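Section 4: Introducing a new cat to a resident dog

This section of the Huvow foster guide covers the first weeks after a cat or kitten arrives in a home that already has a dog. Read it through before you collect the animal. If your dog has injured a cat before, do not start. Call the foster desk and ask for Yamuna Rai, who can move the cat to a home without dogs.

Before you begin

You will need:

A room with a door that latches, for the cat only
A baby gate the dog cannot jump or push over
A litter box, scratching post and water bowl, all kept inside the cat's room
A flat collar and a short leash for the dog
Small soft treats for both animals
Two clean cloths or old T-shirts

The cat should have been seen by a vet and cleared of fleas and ringworm. Kittens that weigh less than 1000 grams stay in the cat room until they reach that weight, however calm the dog is. Weigh them on a kitchen scale at the same time each day and write the figure on the card in your foster pack.

4.1 Settling the cat

1. Take the carrier straight to the cat room with the dog out in the yard or on a walk. Shut the door before you open the carrier.

2. Leave the carrier in the room with its door open. Many cats sleep in it for the first few nights.

3. Put food at one end of the room and the litter box at the other.

4. Sit on the floor for a while and let the cat come to you. Do not pull it out from under furniture.

5. Keep the dog's day as it was, with meals and walks at the usual times.

Note: A cat that has not eaten for 24 hours needs a call to the foster desk. For a kitten, call after one missed meal.

4.2 Swapping scents

Start this step when the cat is eating, using the litter box and moving around the room with its tail up.

1. Rub one cloth gently over the cat's cheeks and shoulders. Rub the other over the dog's neck and back.

2. Lay each cloth near the other animal's food bowl, a few feet away to begin with.

3. Move the cloth a little closer at each meal. If either animal stops eating, move it back to where it was the meal before.

4. Once both eat with the cloth beside the bowl, let the cat explore the rest of the house while the dog is out. Close windows and the dryer door first.

Caution: Do not wash the cloths with scented detergent, and do not use plug-in air fresheners or essential oils in the cat room. Several common oils are poisonous to cats.

4.3 First sight through the gate

1. Walk the dog well beforehand. A tired dog is easier to work with.

2. Fit the gate across the doorway of the cat room and put the dog on its leash.

3. Have one person with each animal. The dog's handler stands back from the gate – the far side of the hall is fine.

4. Open the door. Each time the dog looks at the cat and then back at its handler, give a treat.

5. Close the door after two or three minutes, while things are still quiet.

6. Repeat twice a day. Shorten the distance only when the dog can lie down with the cat in view.

Staring with a stiff body, whining that does not stop, or lunging all mean the dog is too close. Hissing from the cat is normal at first and usually fades. A cat that hides for hours afterward needs a longer break between sessions.

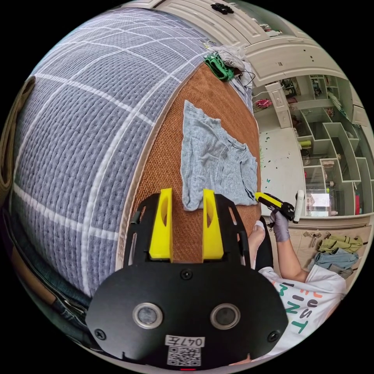 4.4 Sharing a room

1. Keep the dog on its leash and let the cat walk in by itself. Never carry the cat to the dog.

2. Make sure the cat can reach a shelf or a high perch without passing the dog.

3. Let the animals sniff for a few seconds, then call the dog away and reward it.

4. Drop the leash and let it trail once you have had 12 quiet sessions in a row. Keep your shoes on so you can step on it.

Caution: Do not leave the two alone together during the foster period, even if they sleep side by side. Use the gate or a closed door whenever you go out.

For advice on behavior, ring the foster desk and dial extension 2341 for Sudheer Iyer. For bites or deep scratches, go to the vet listed on your foster card first and call us afterward.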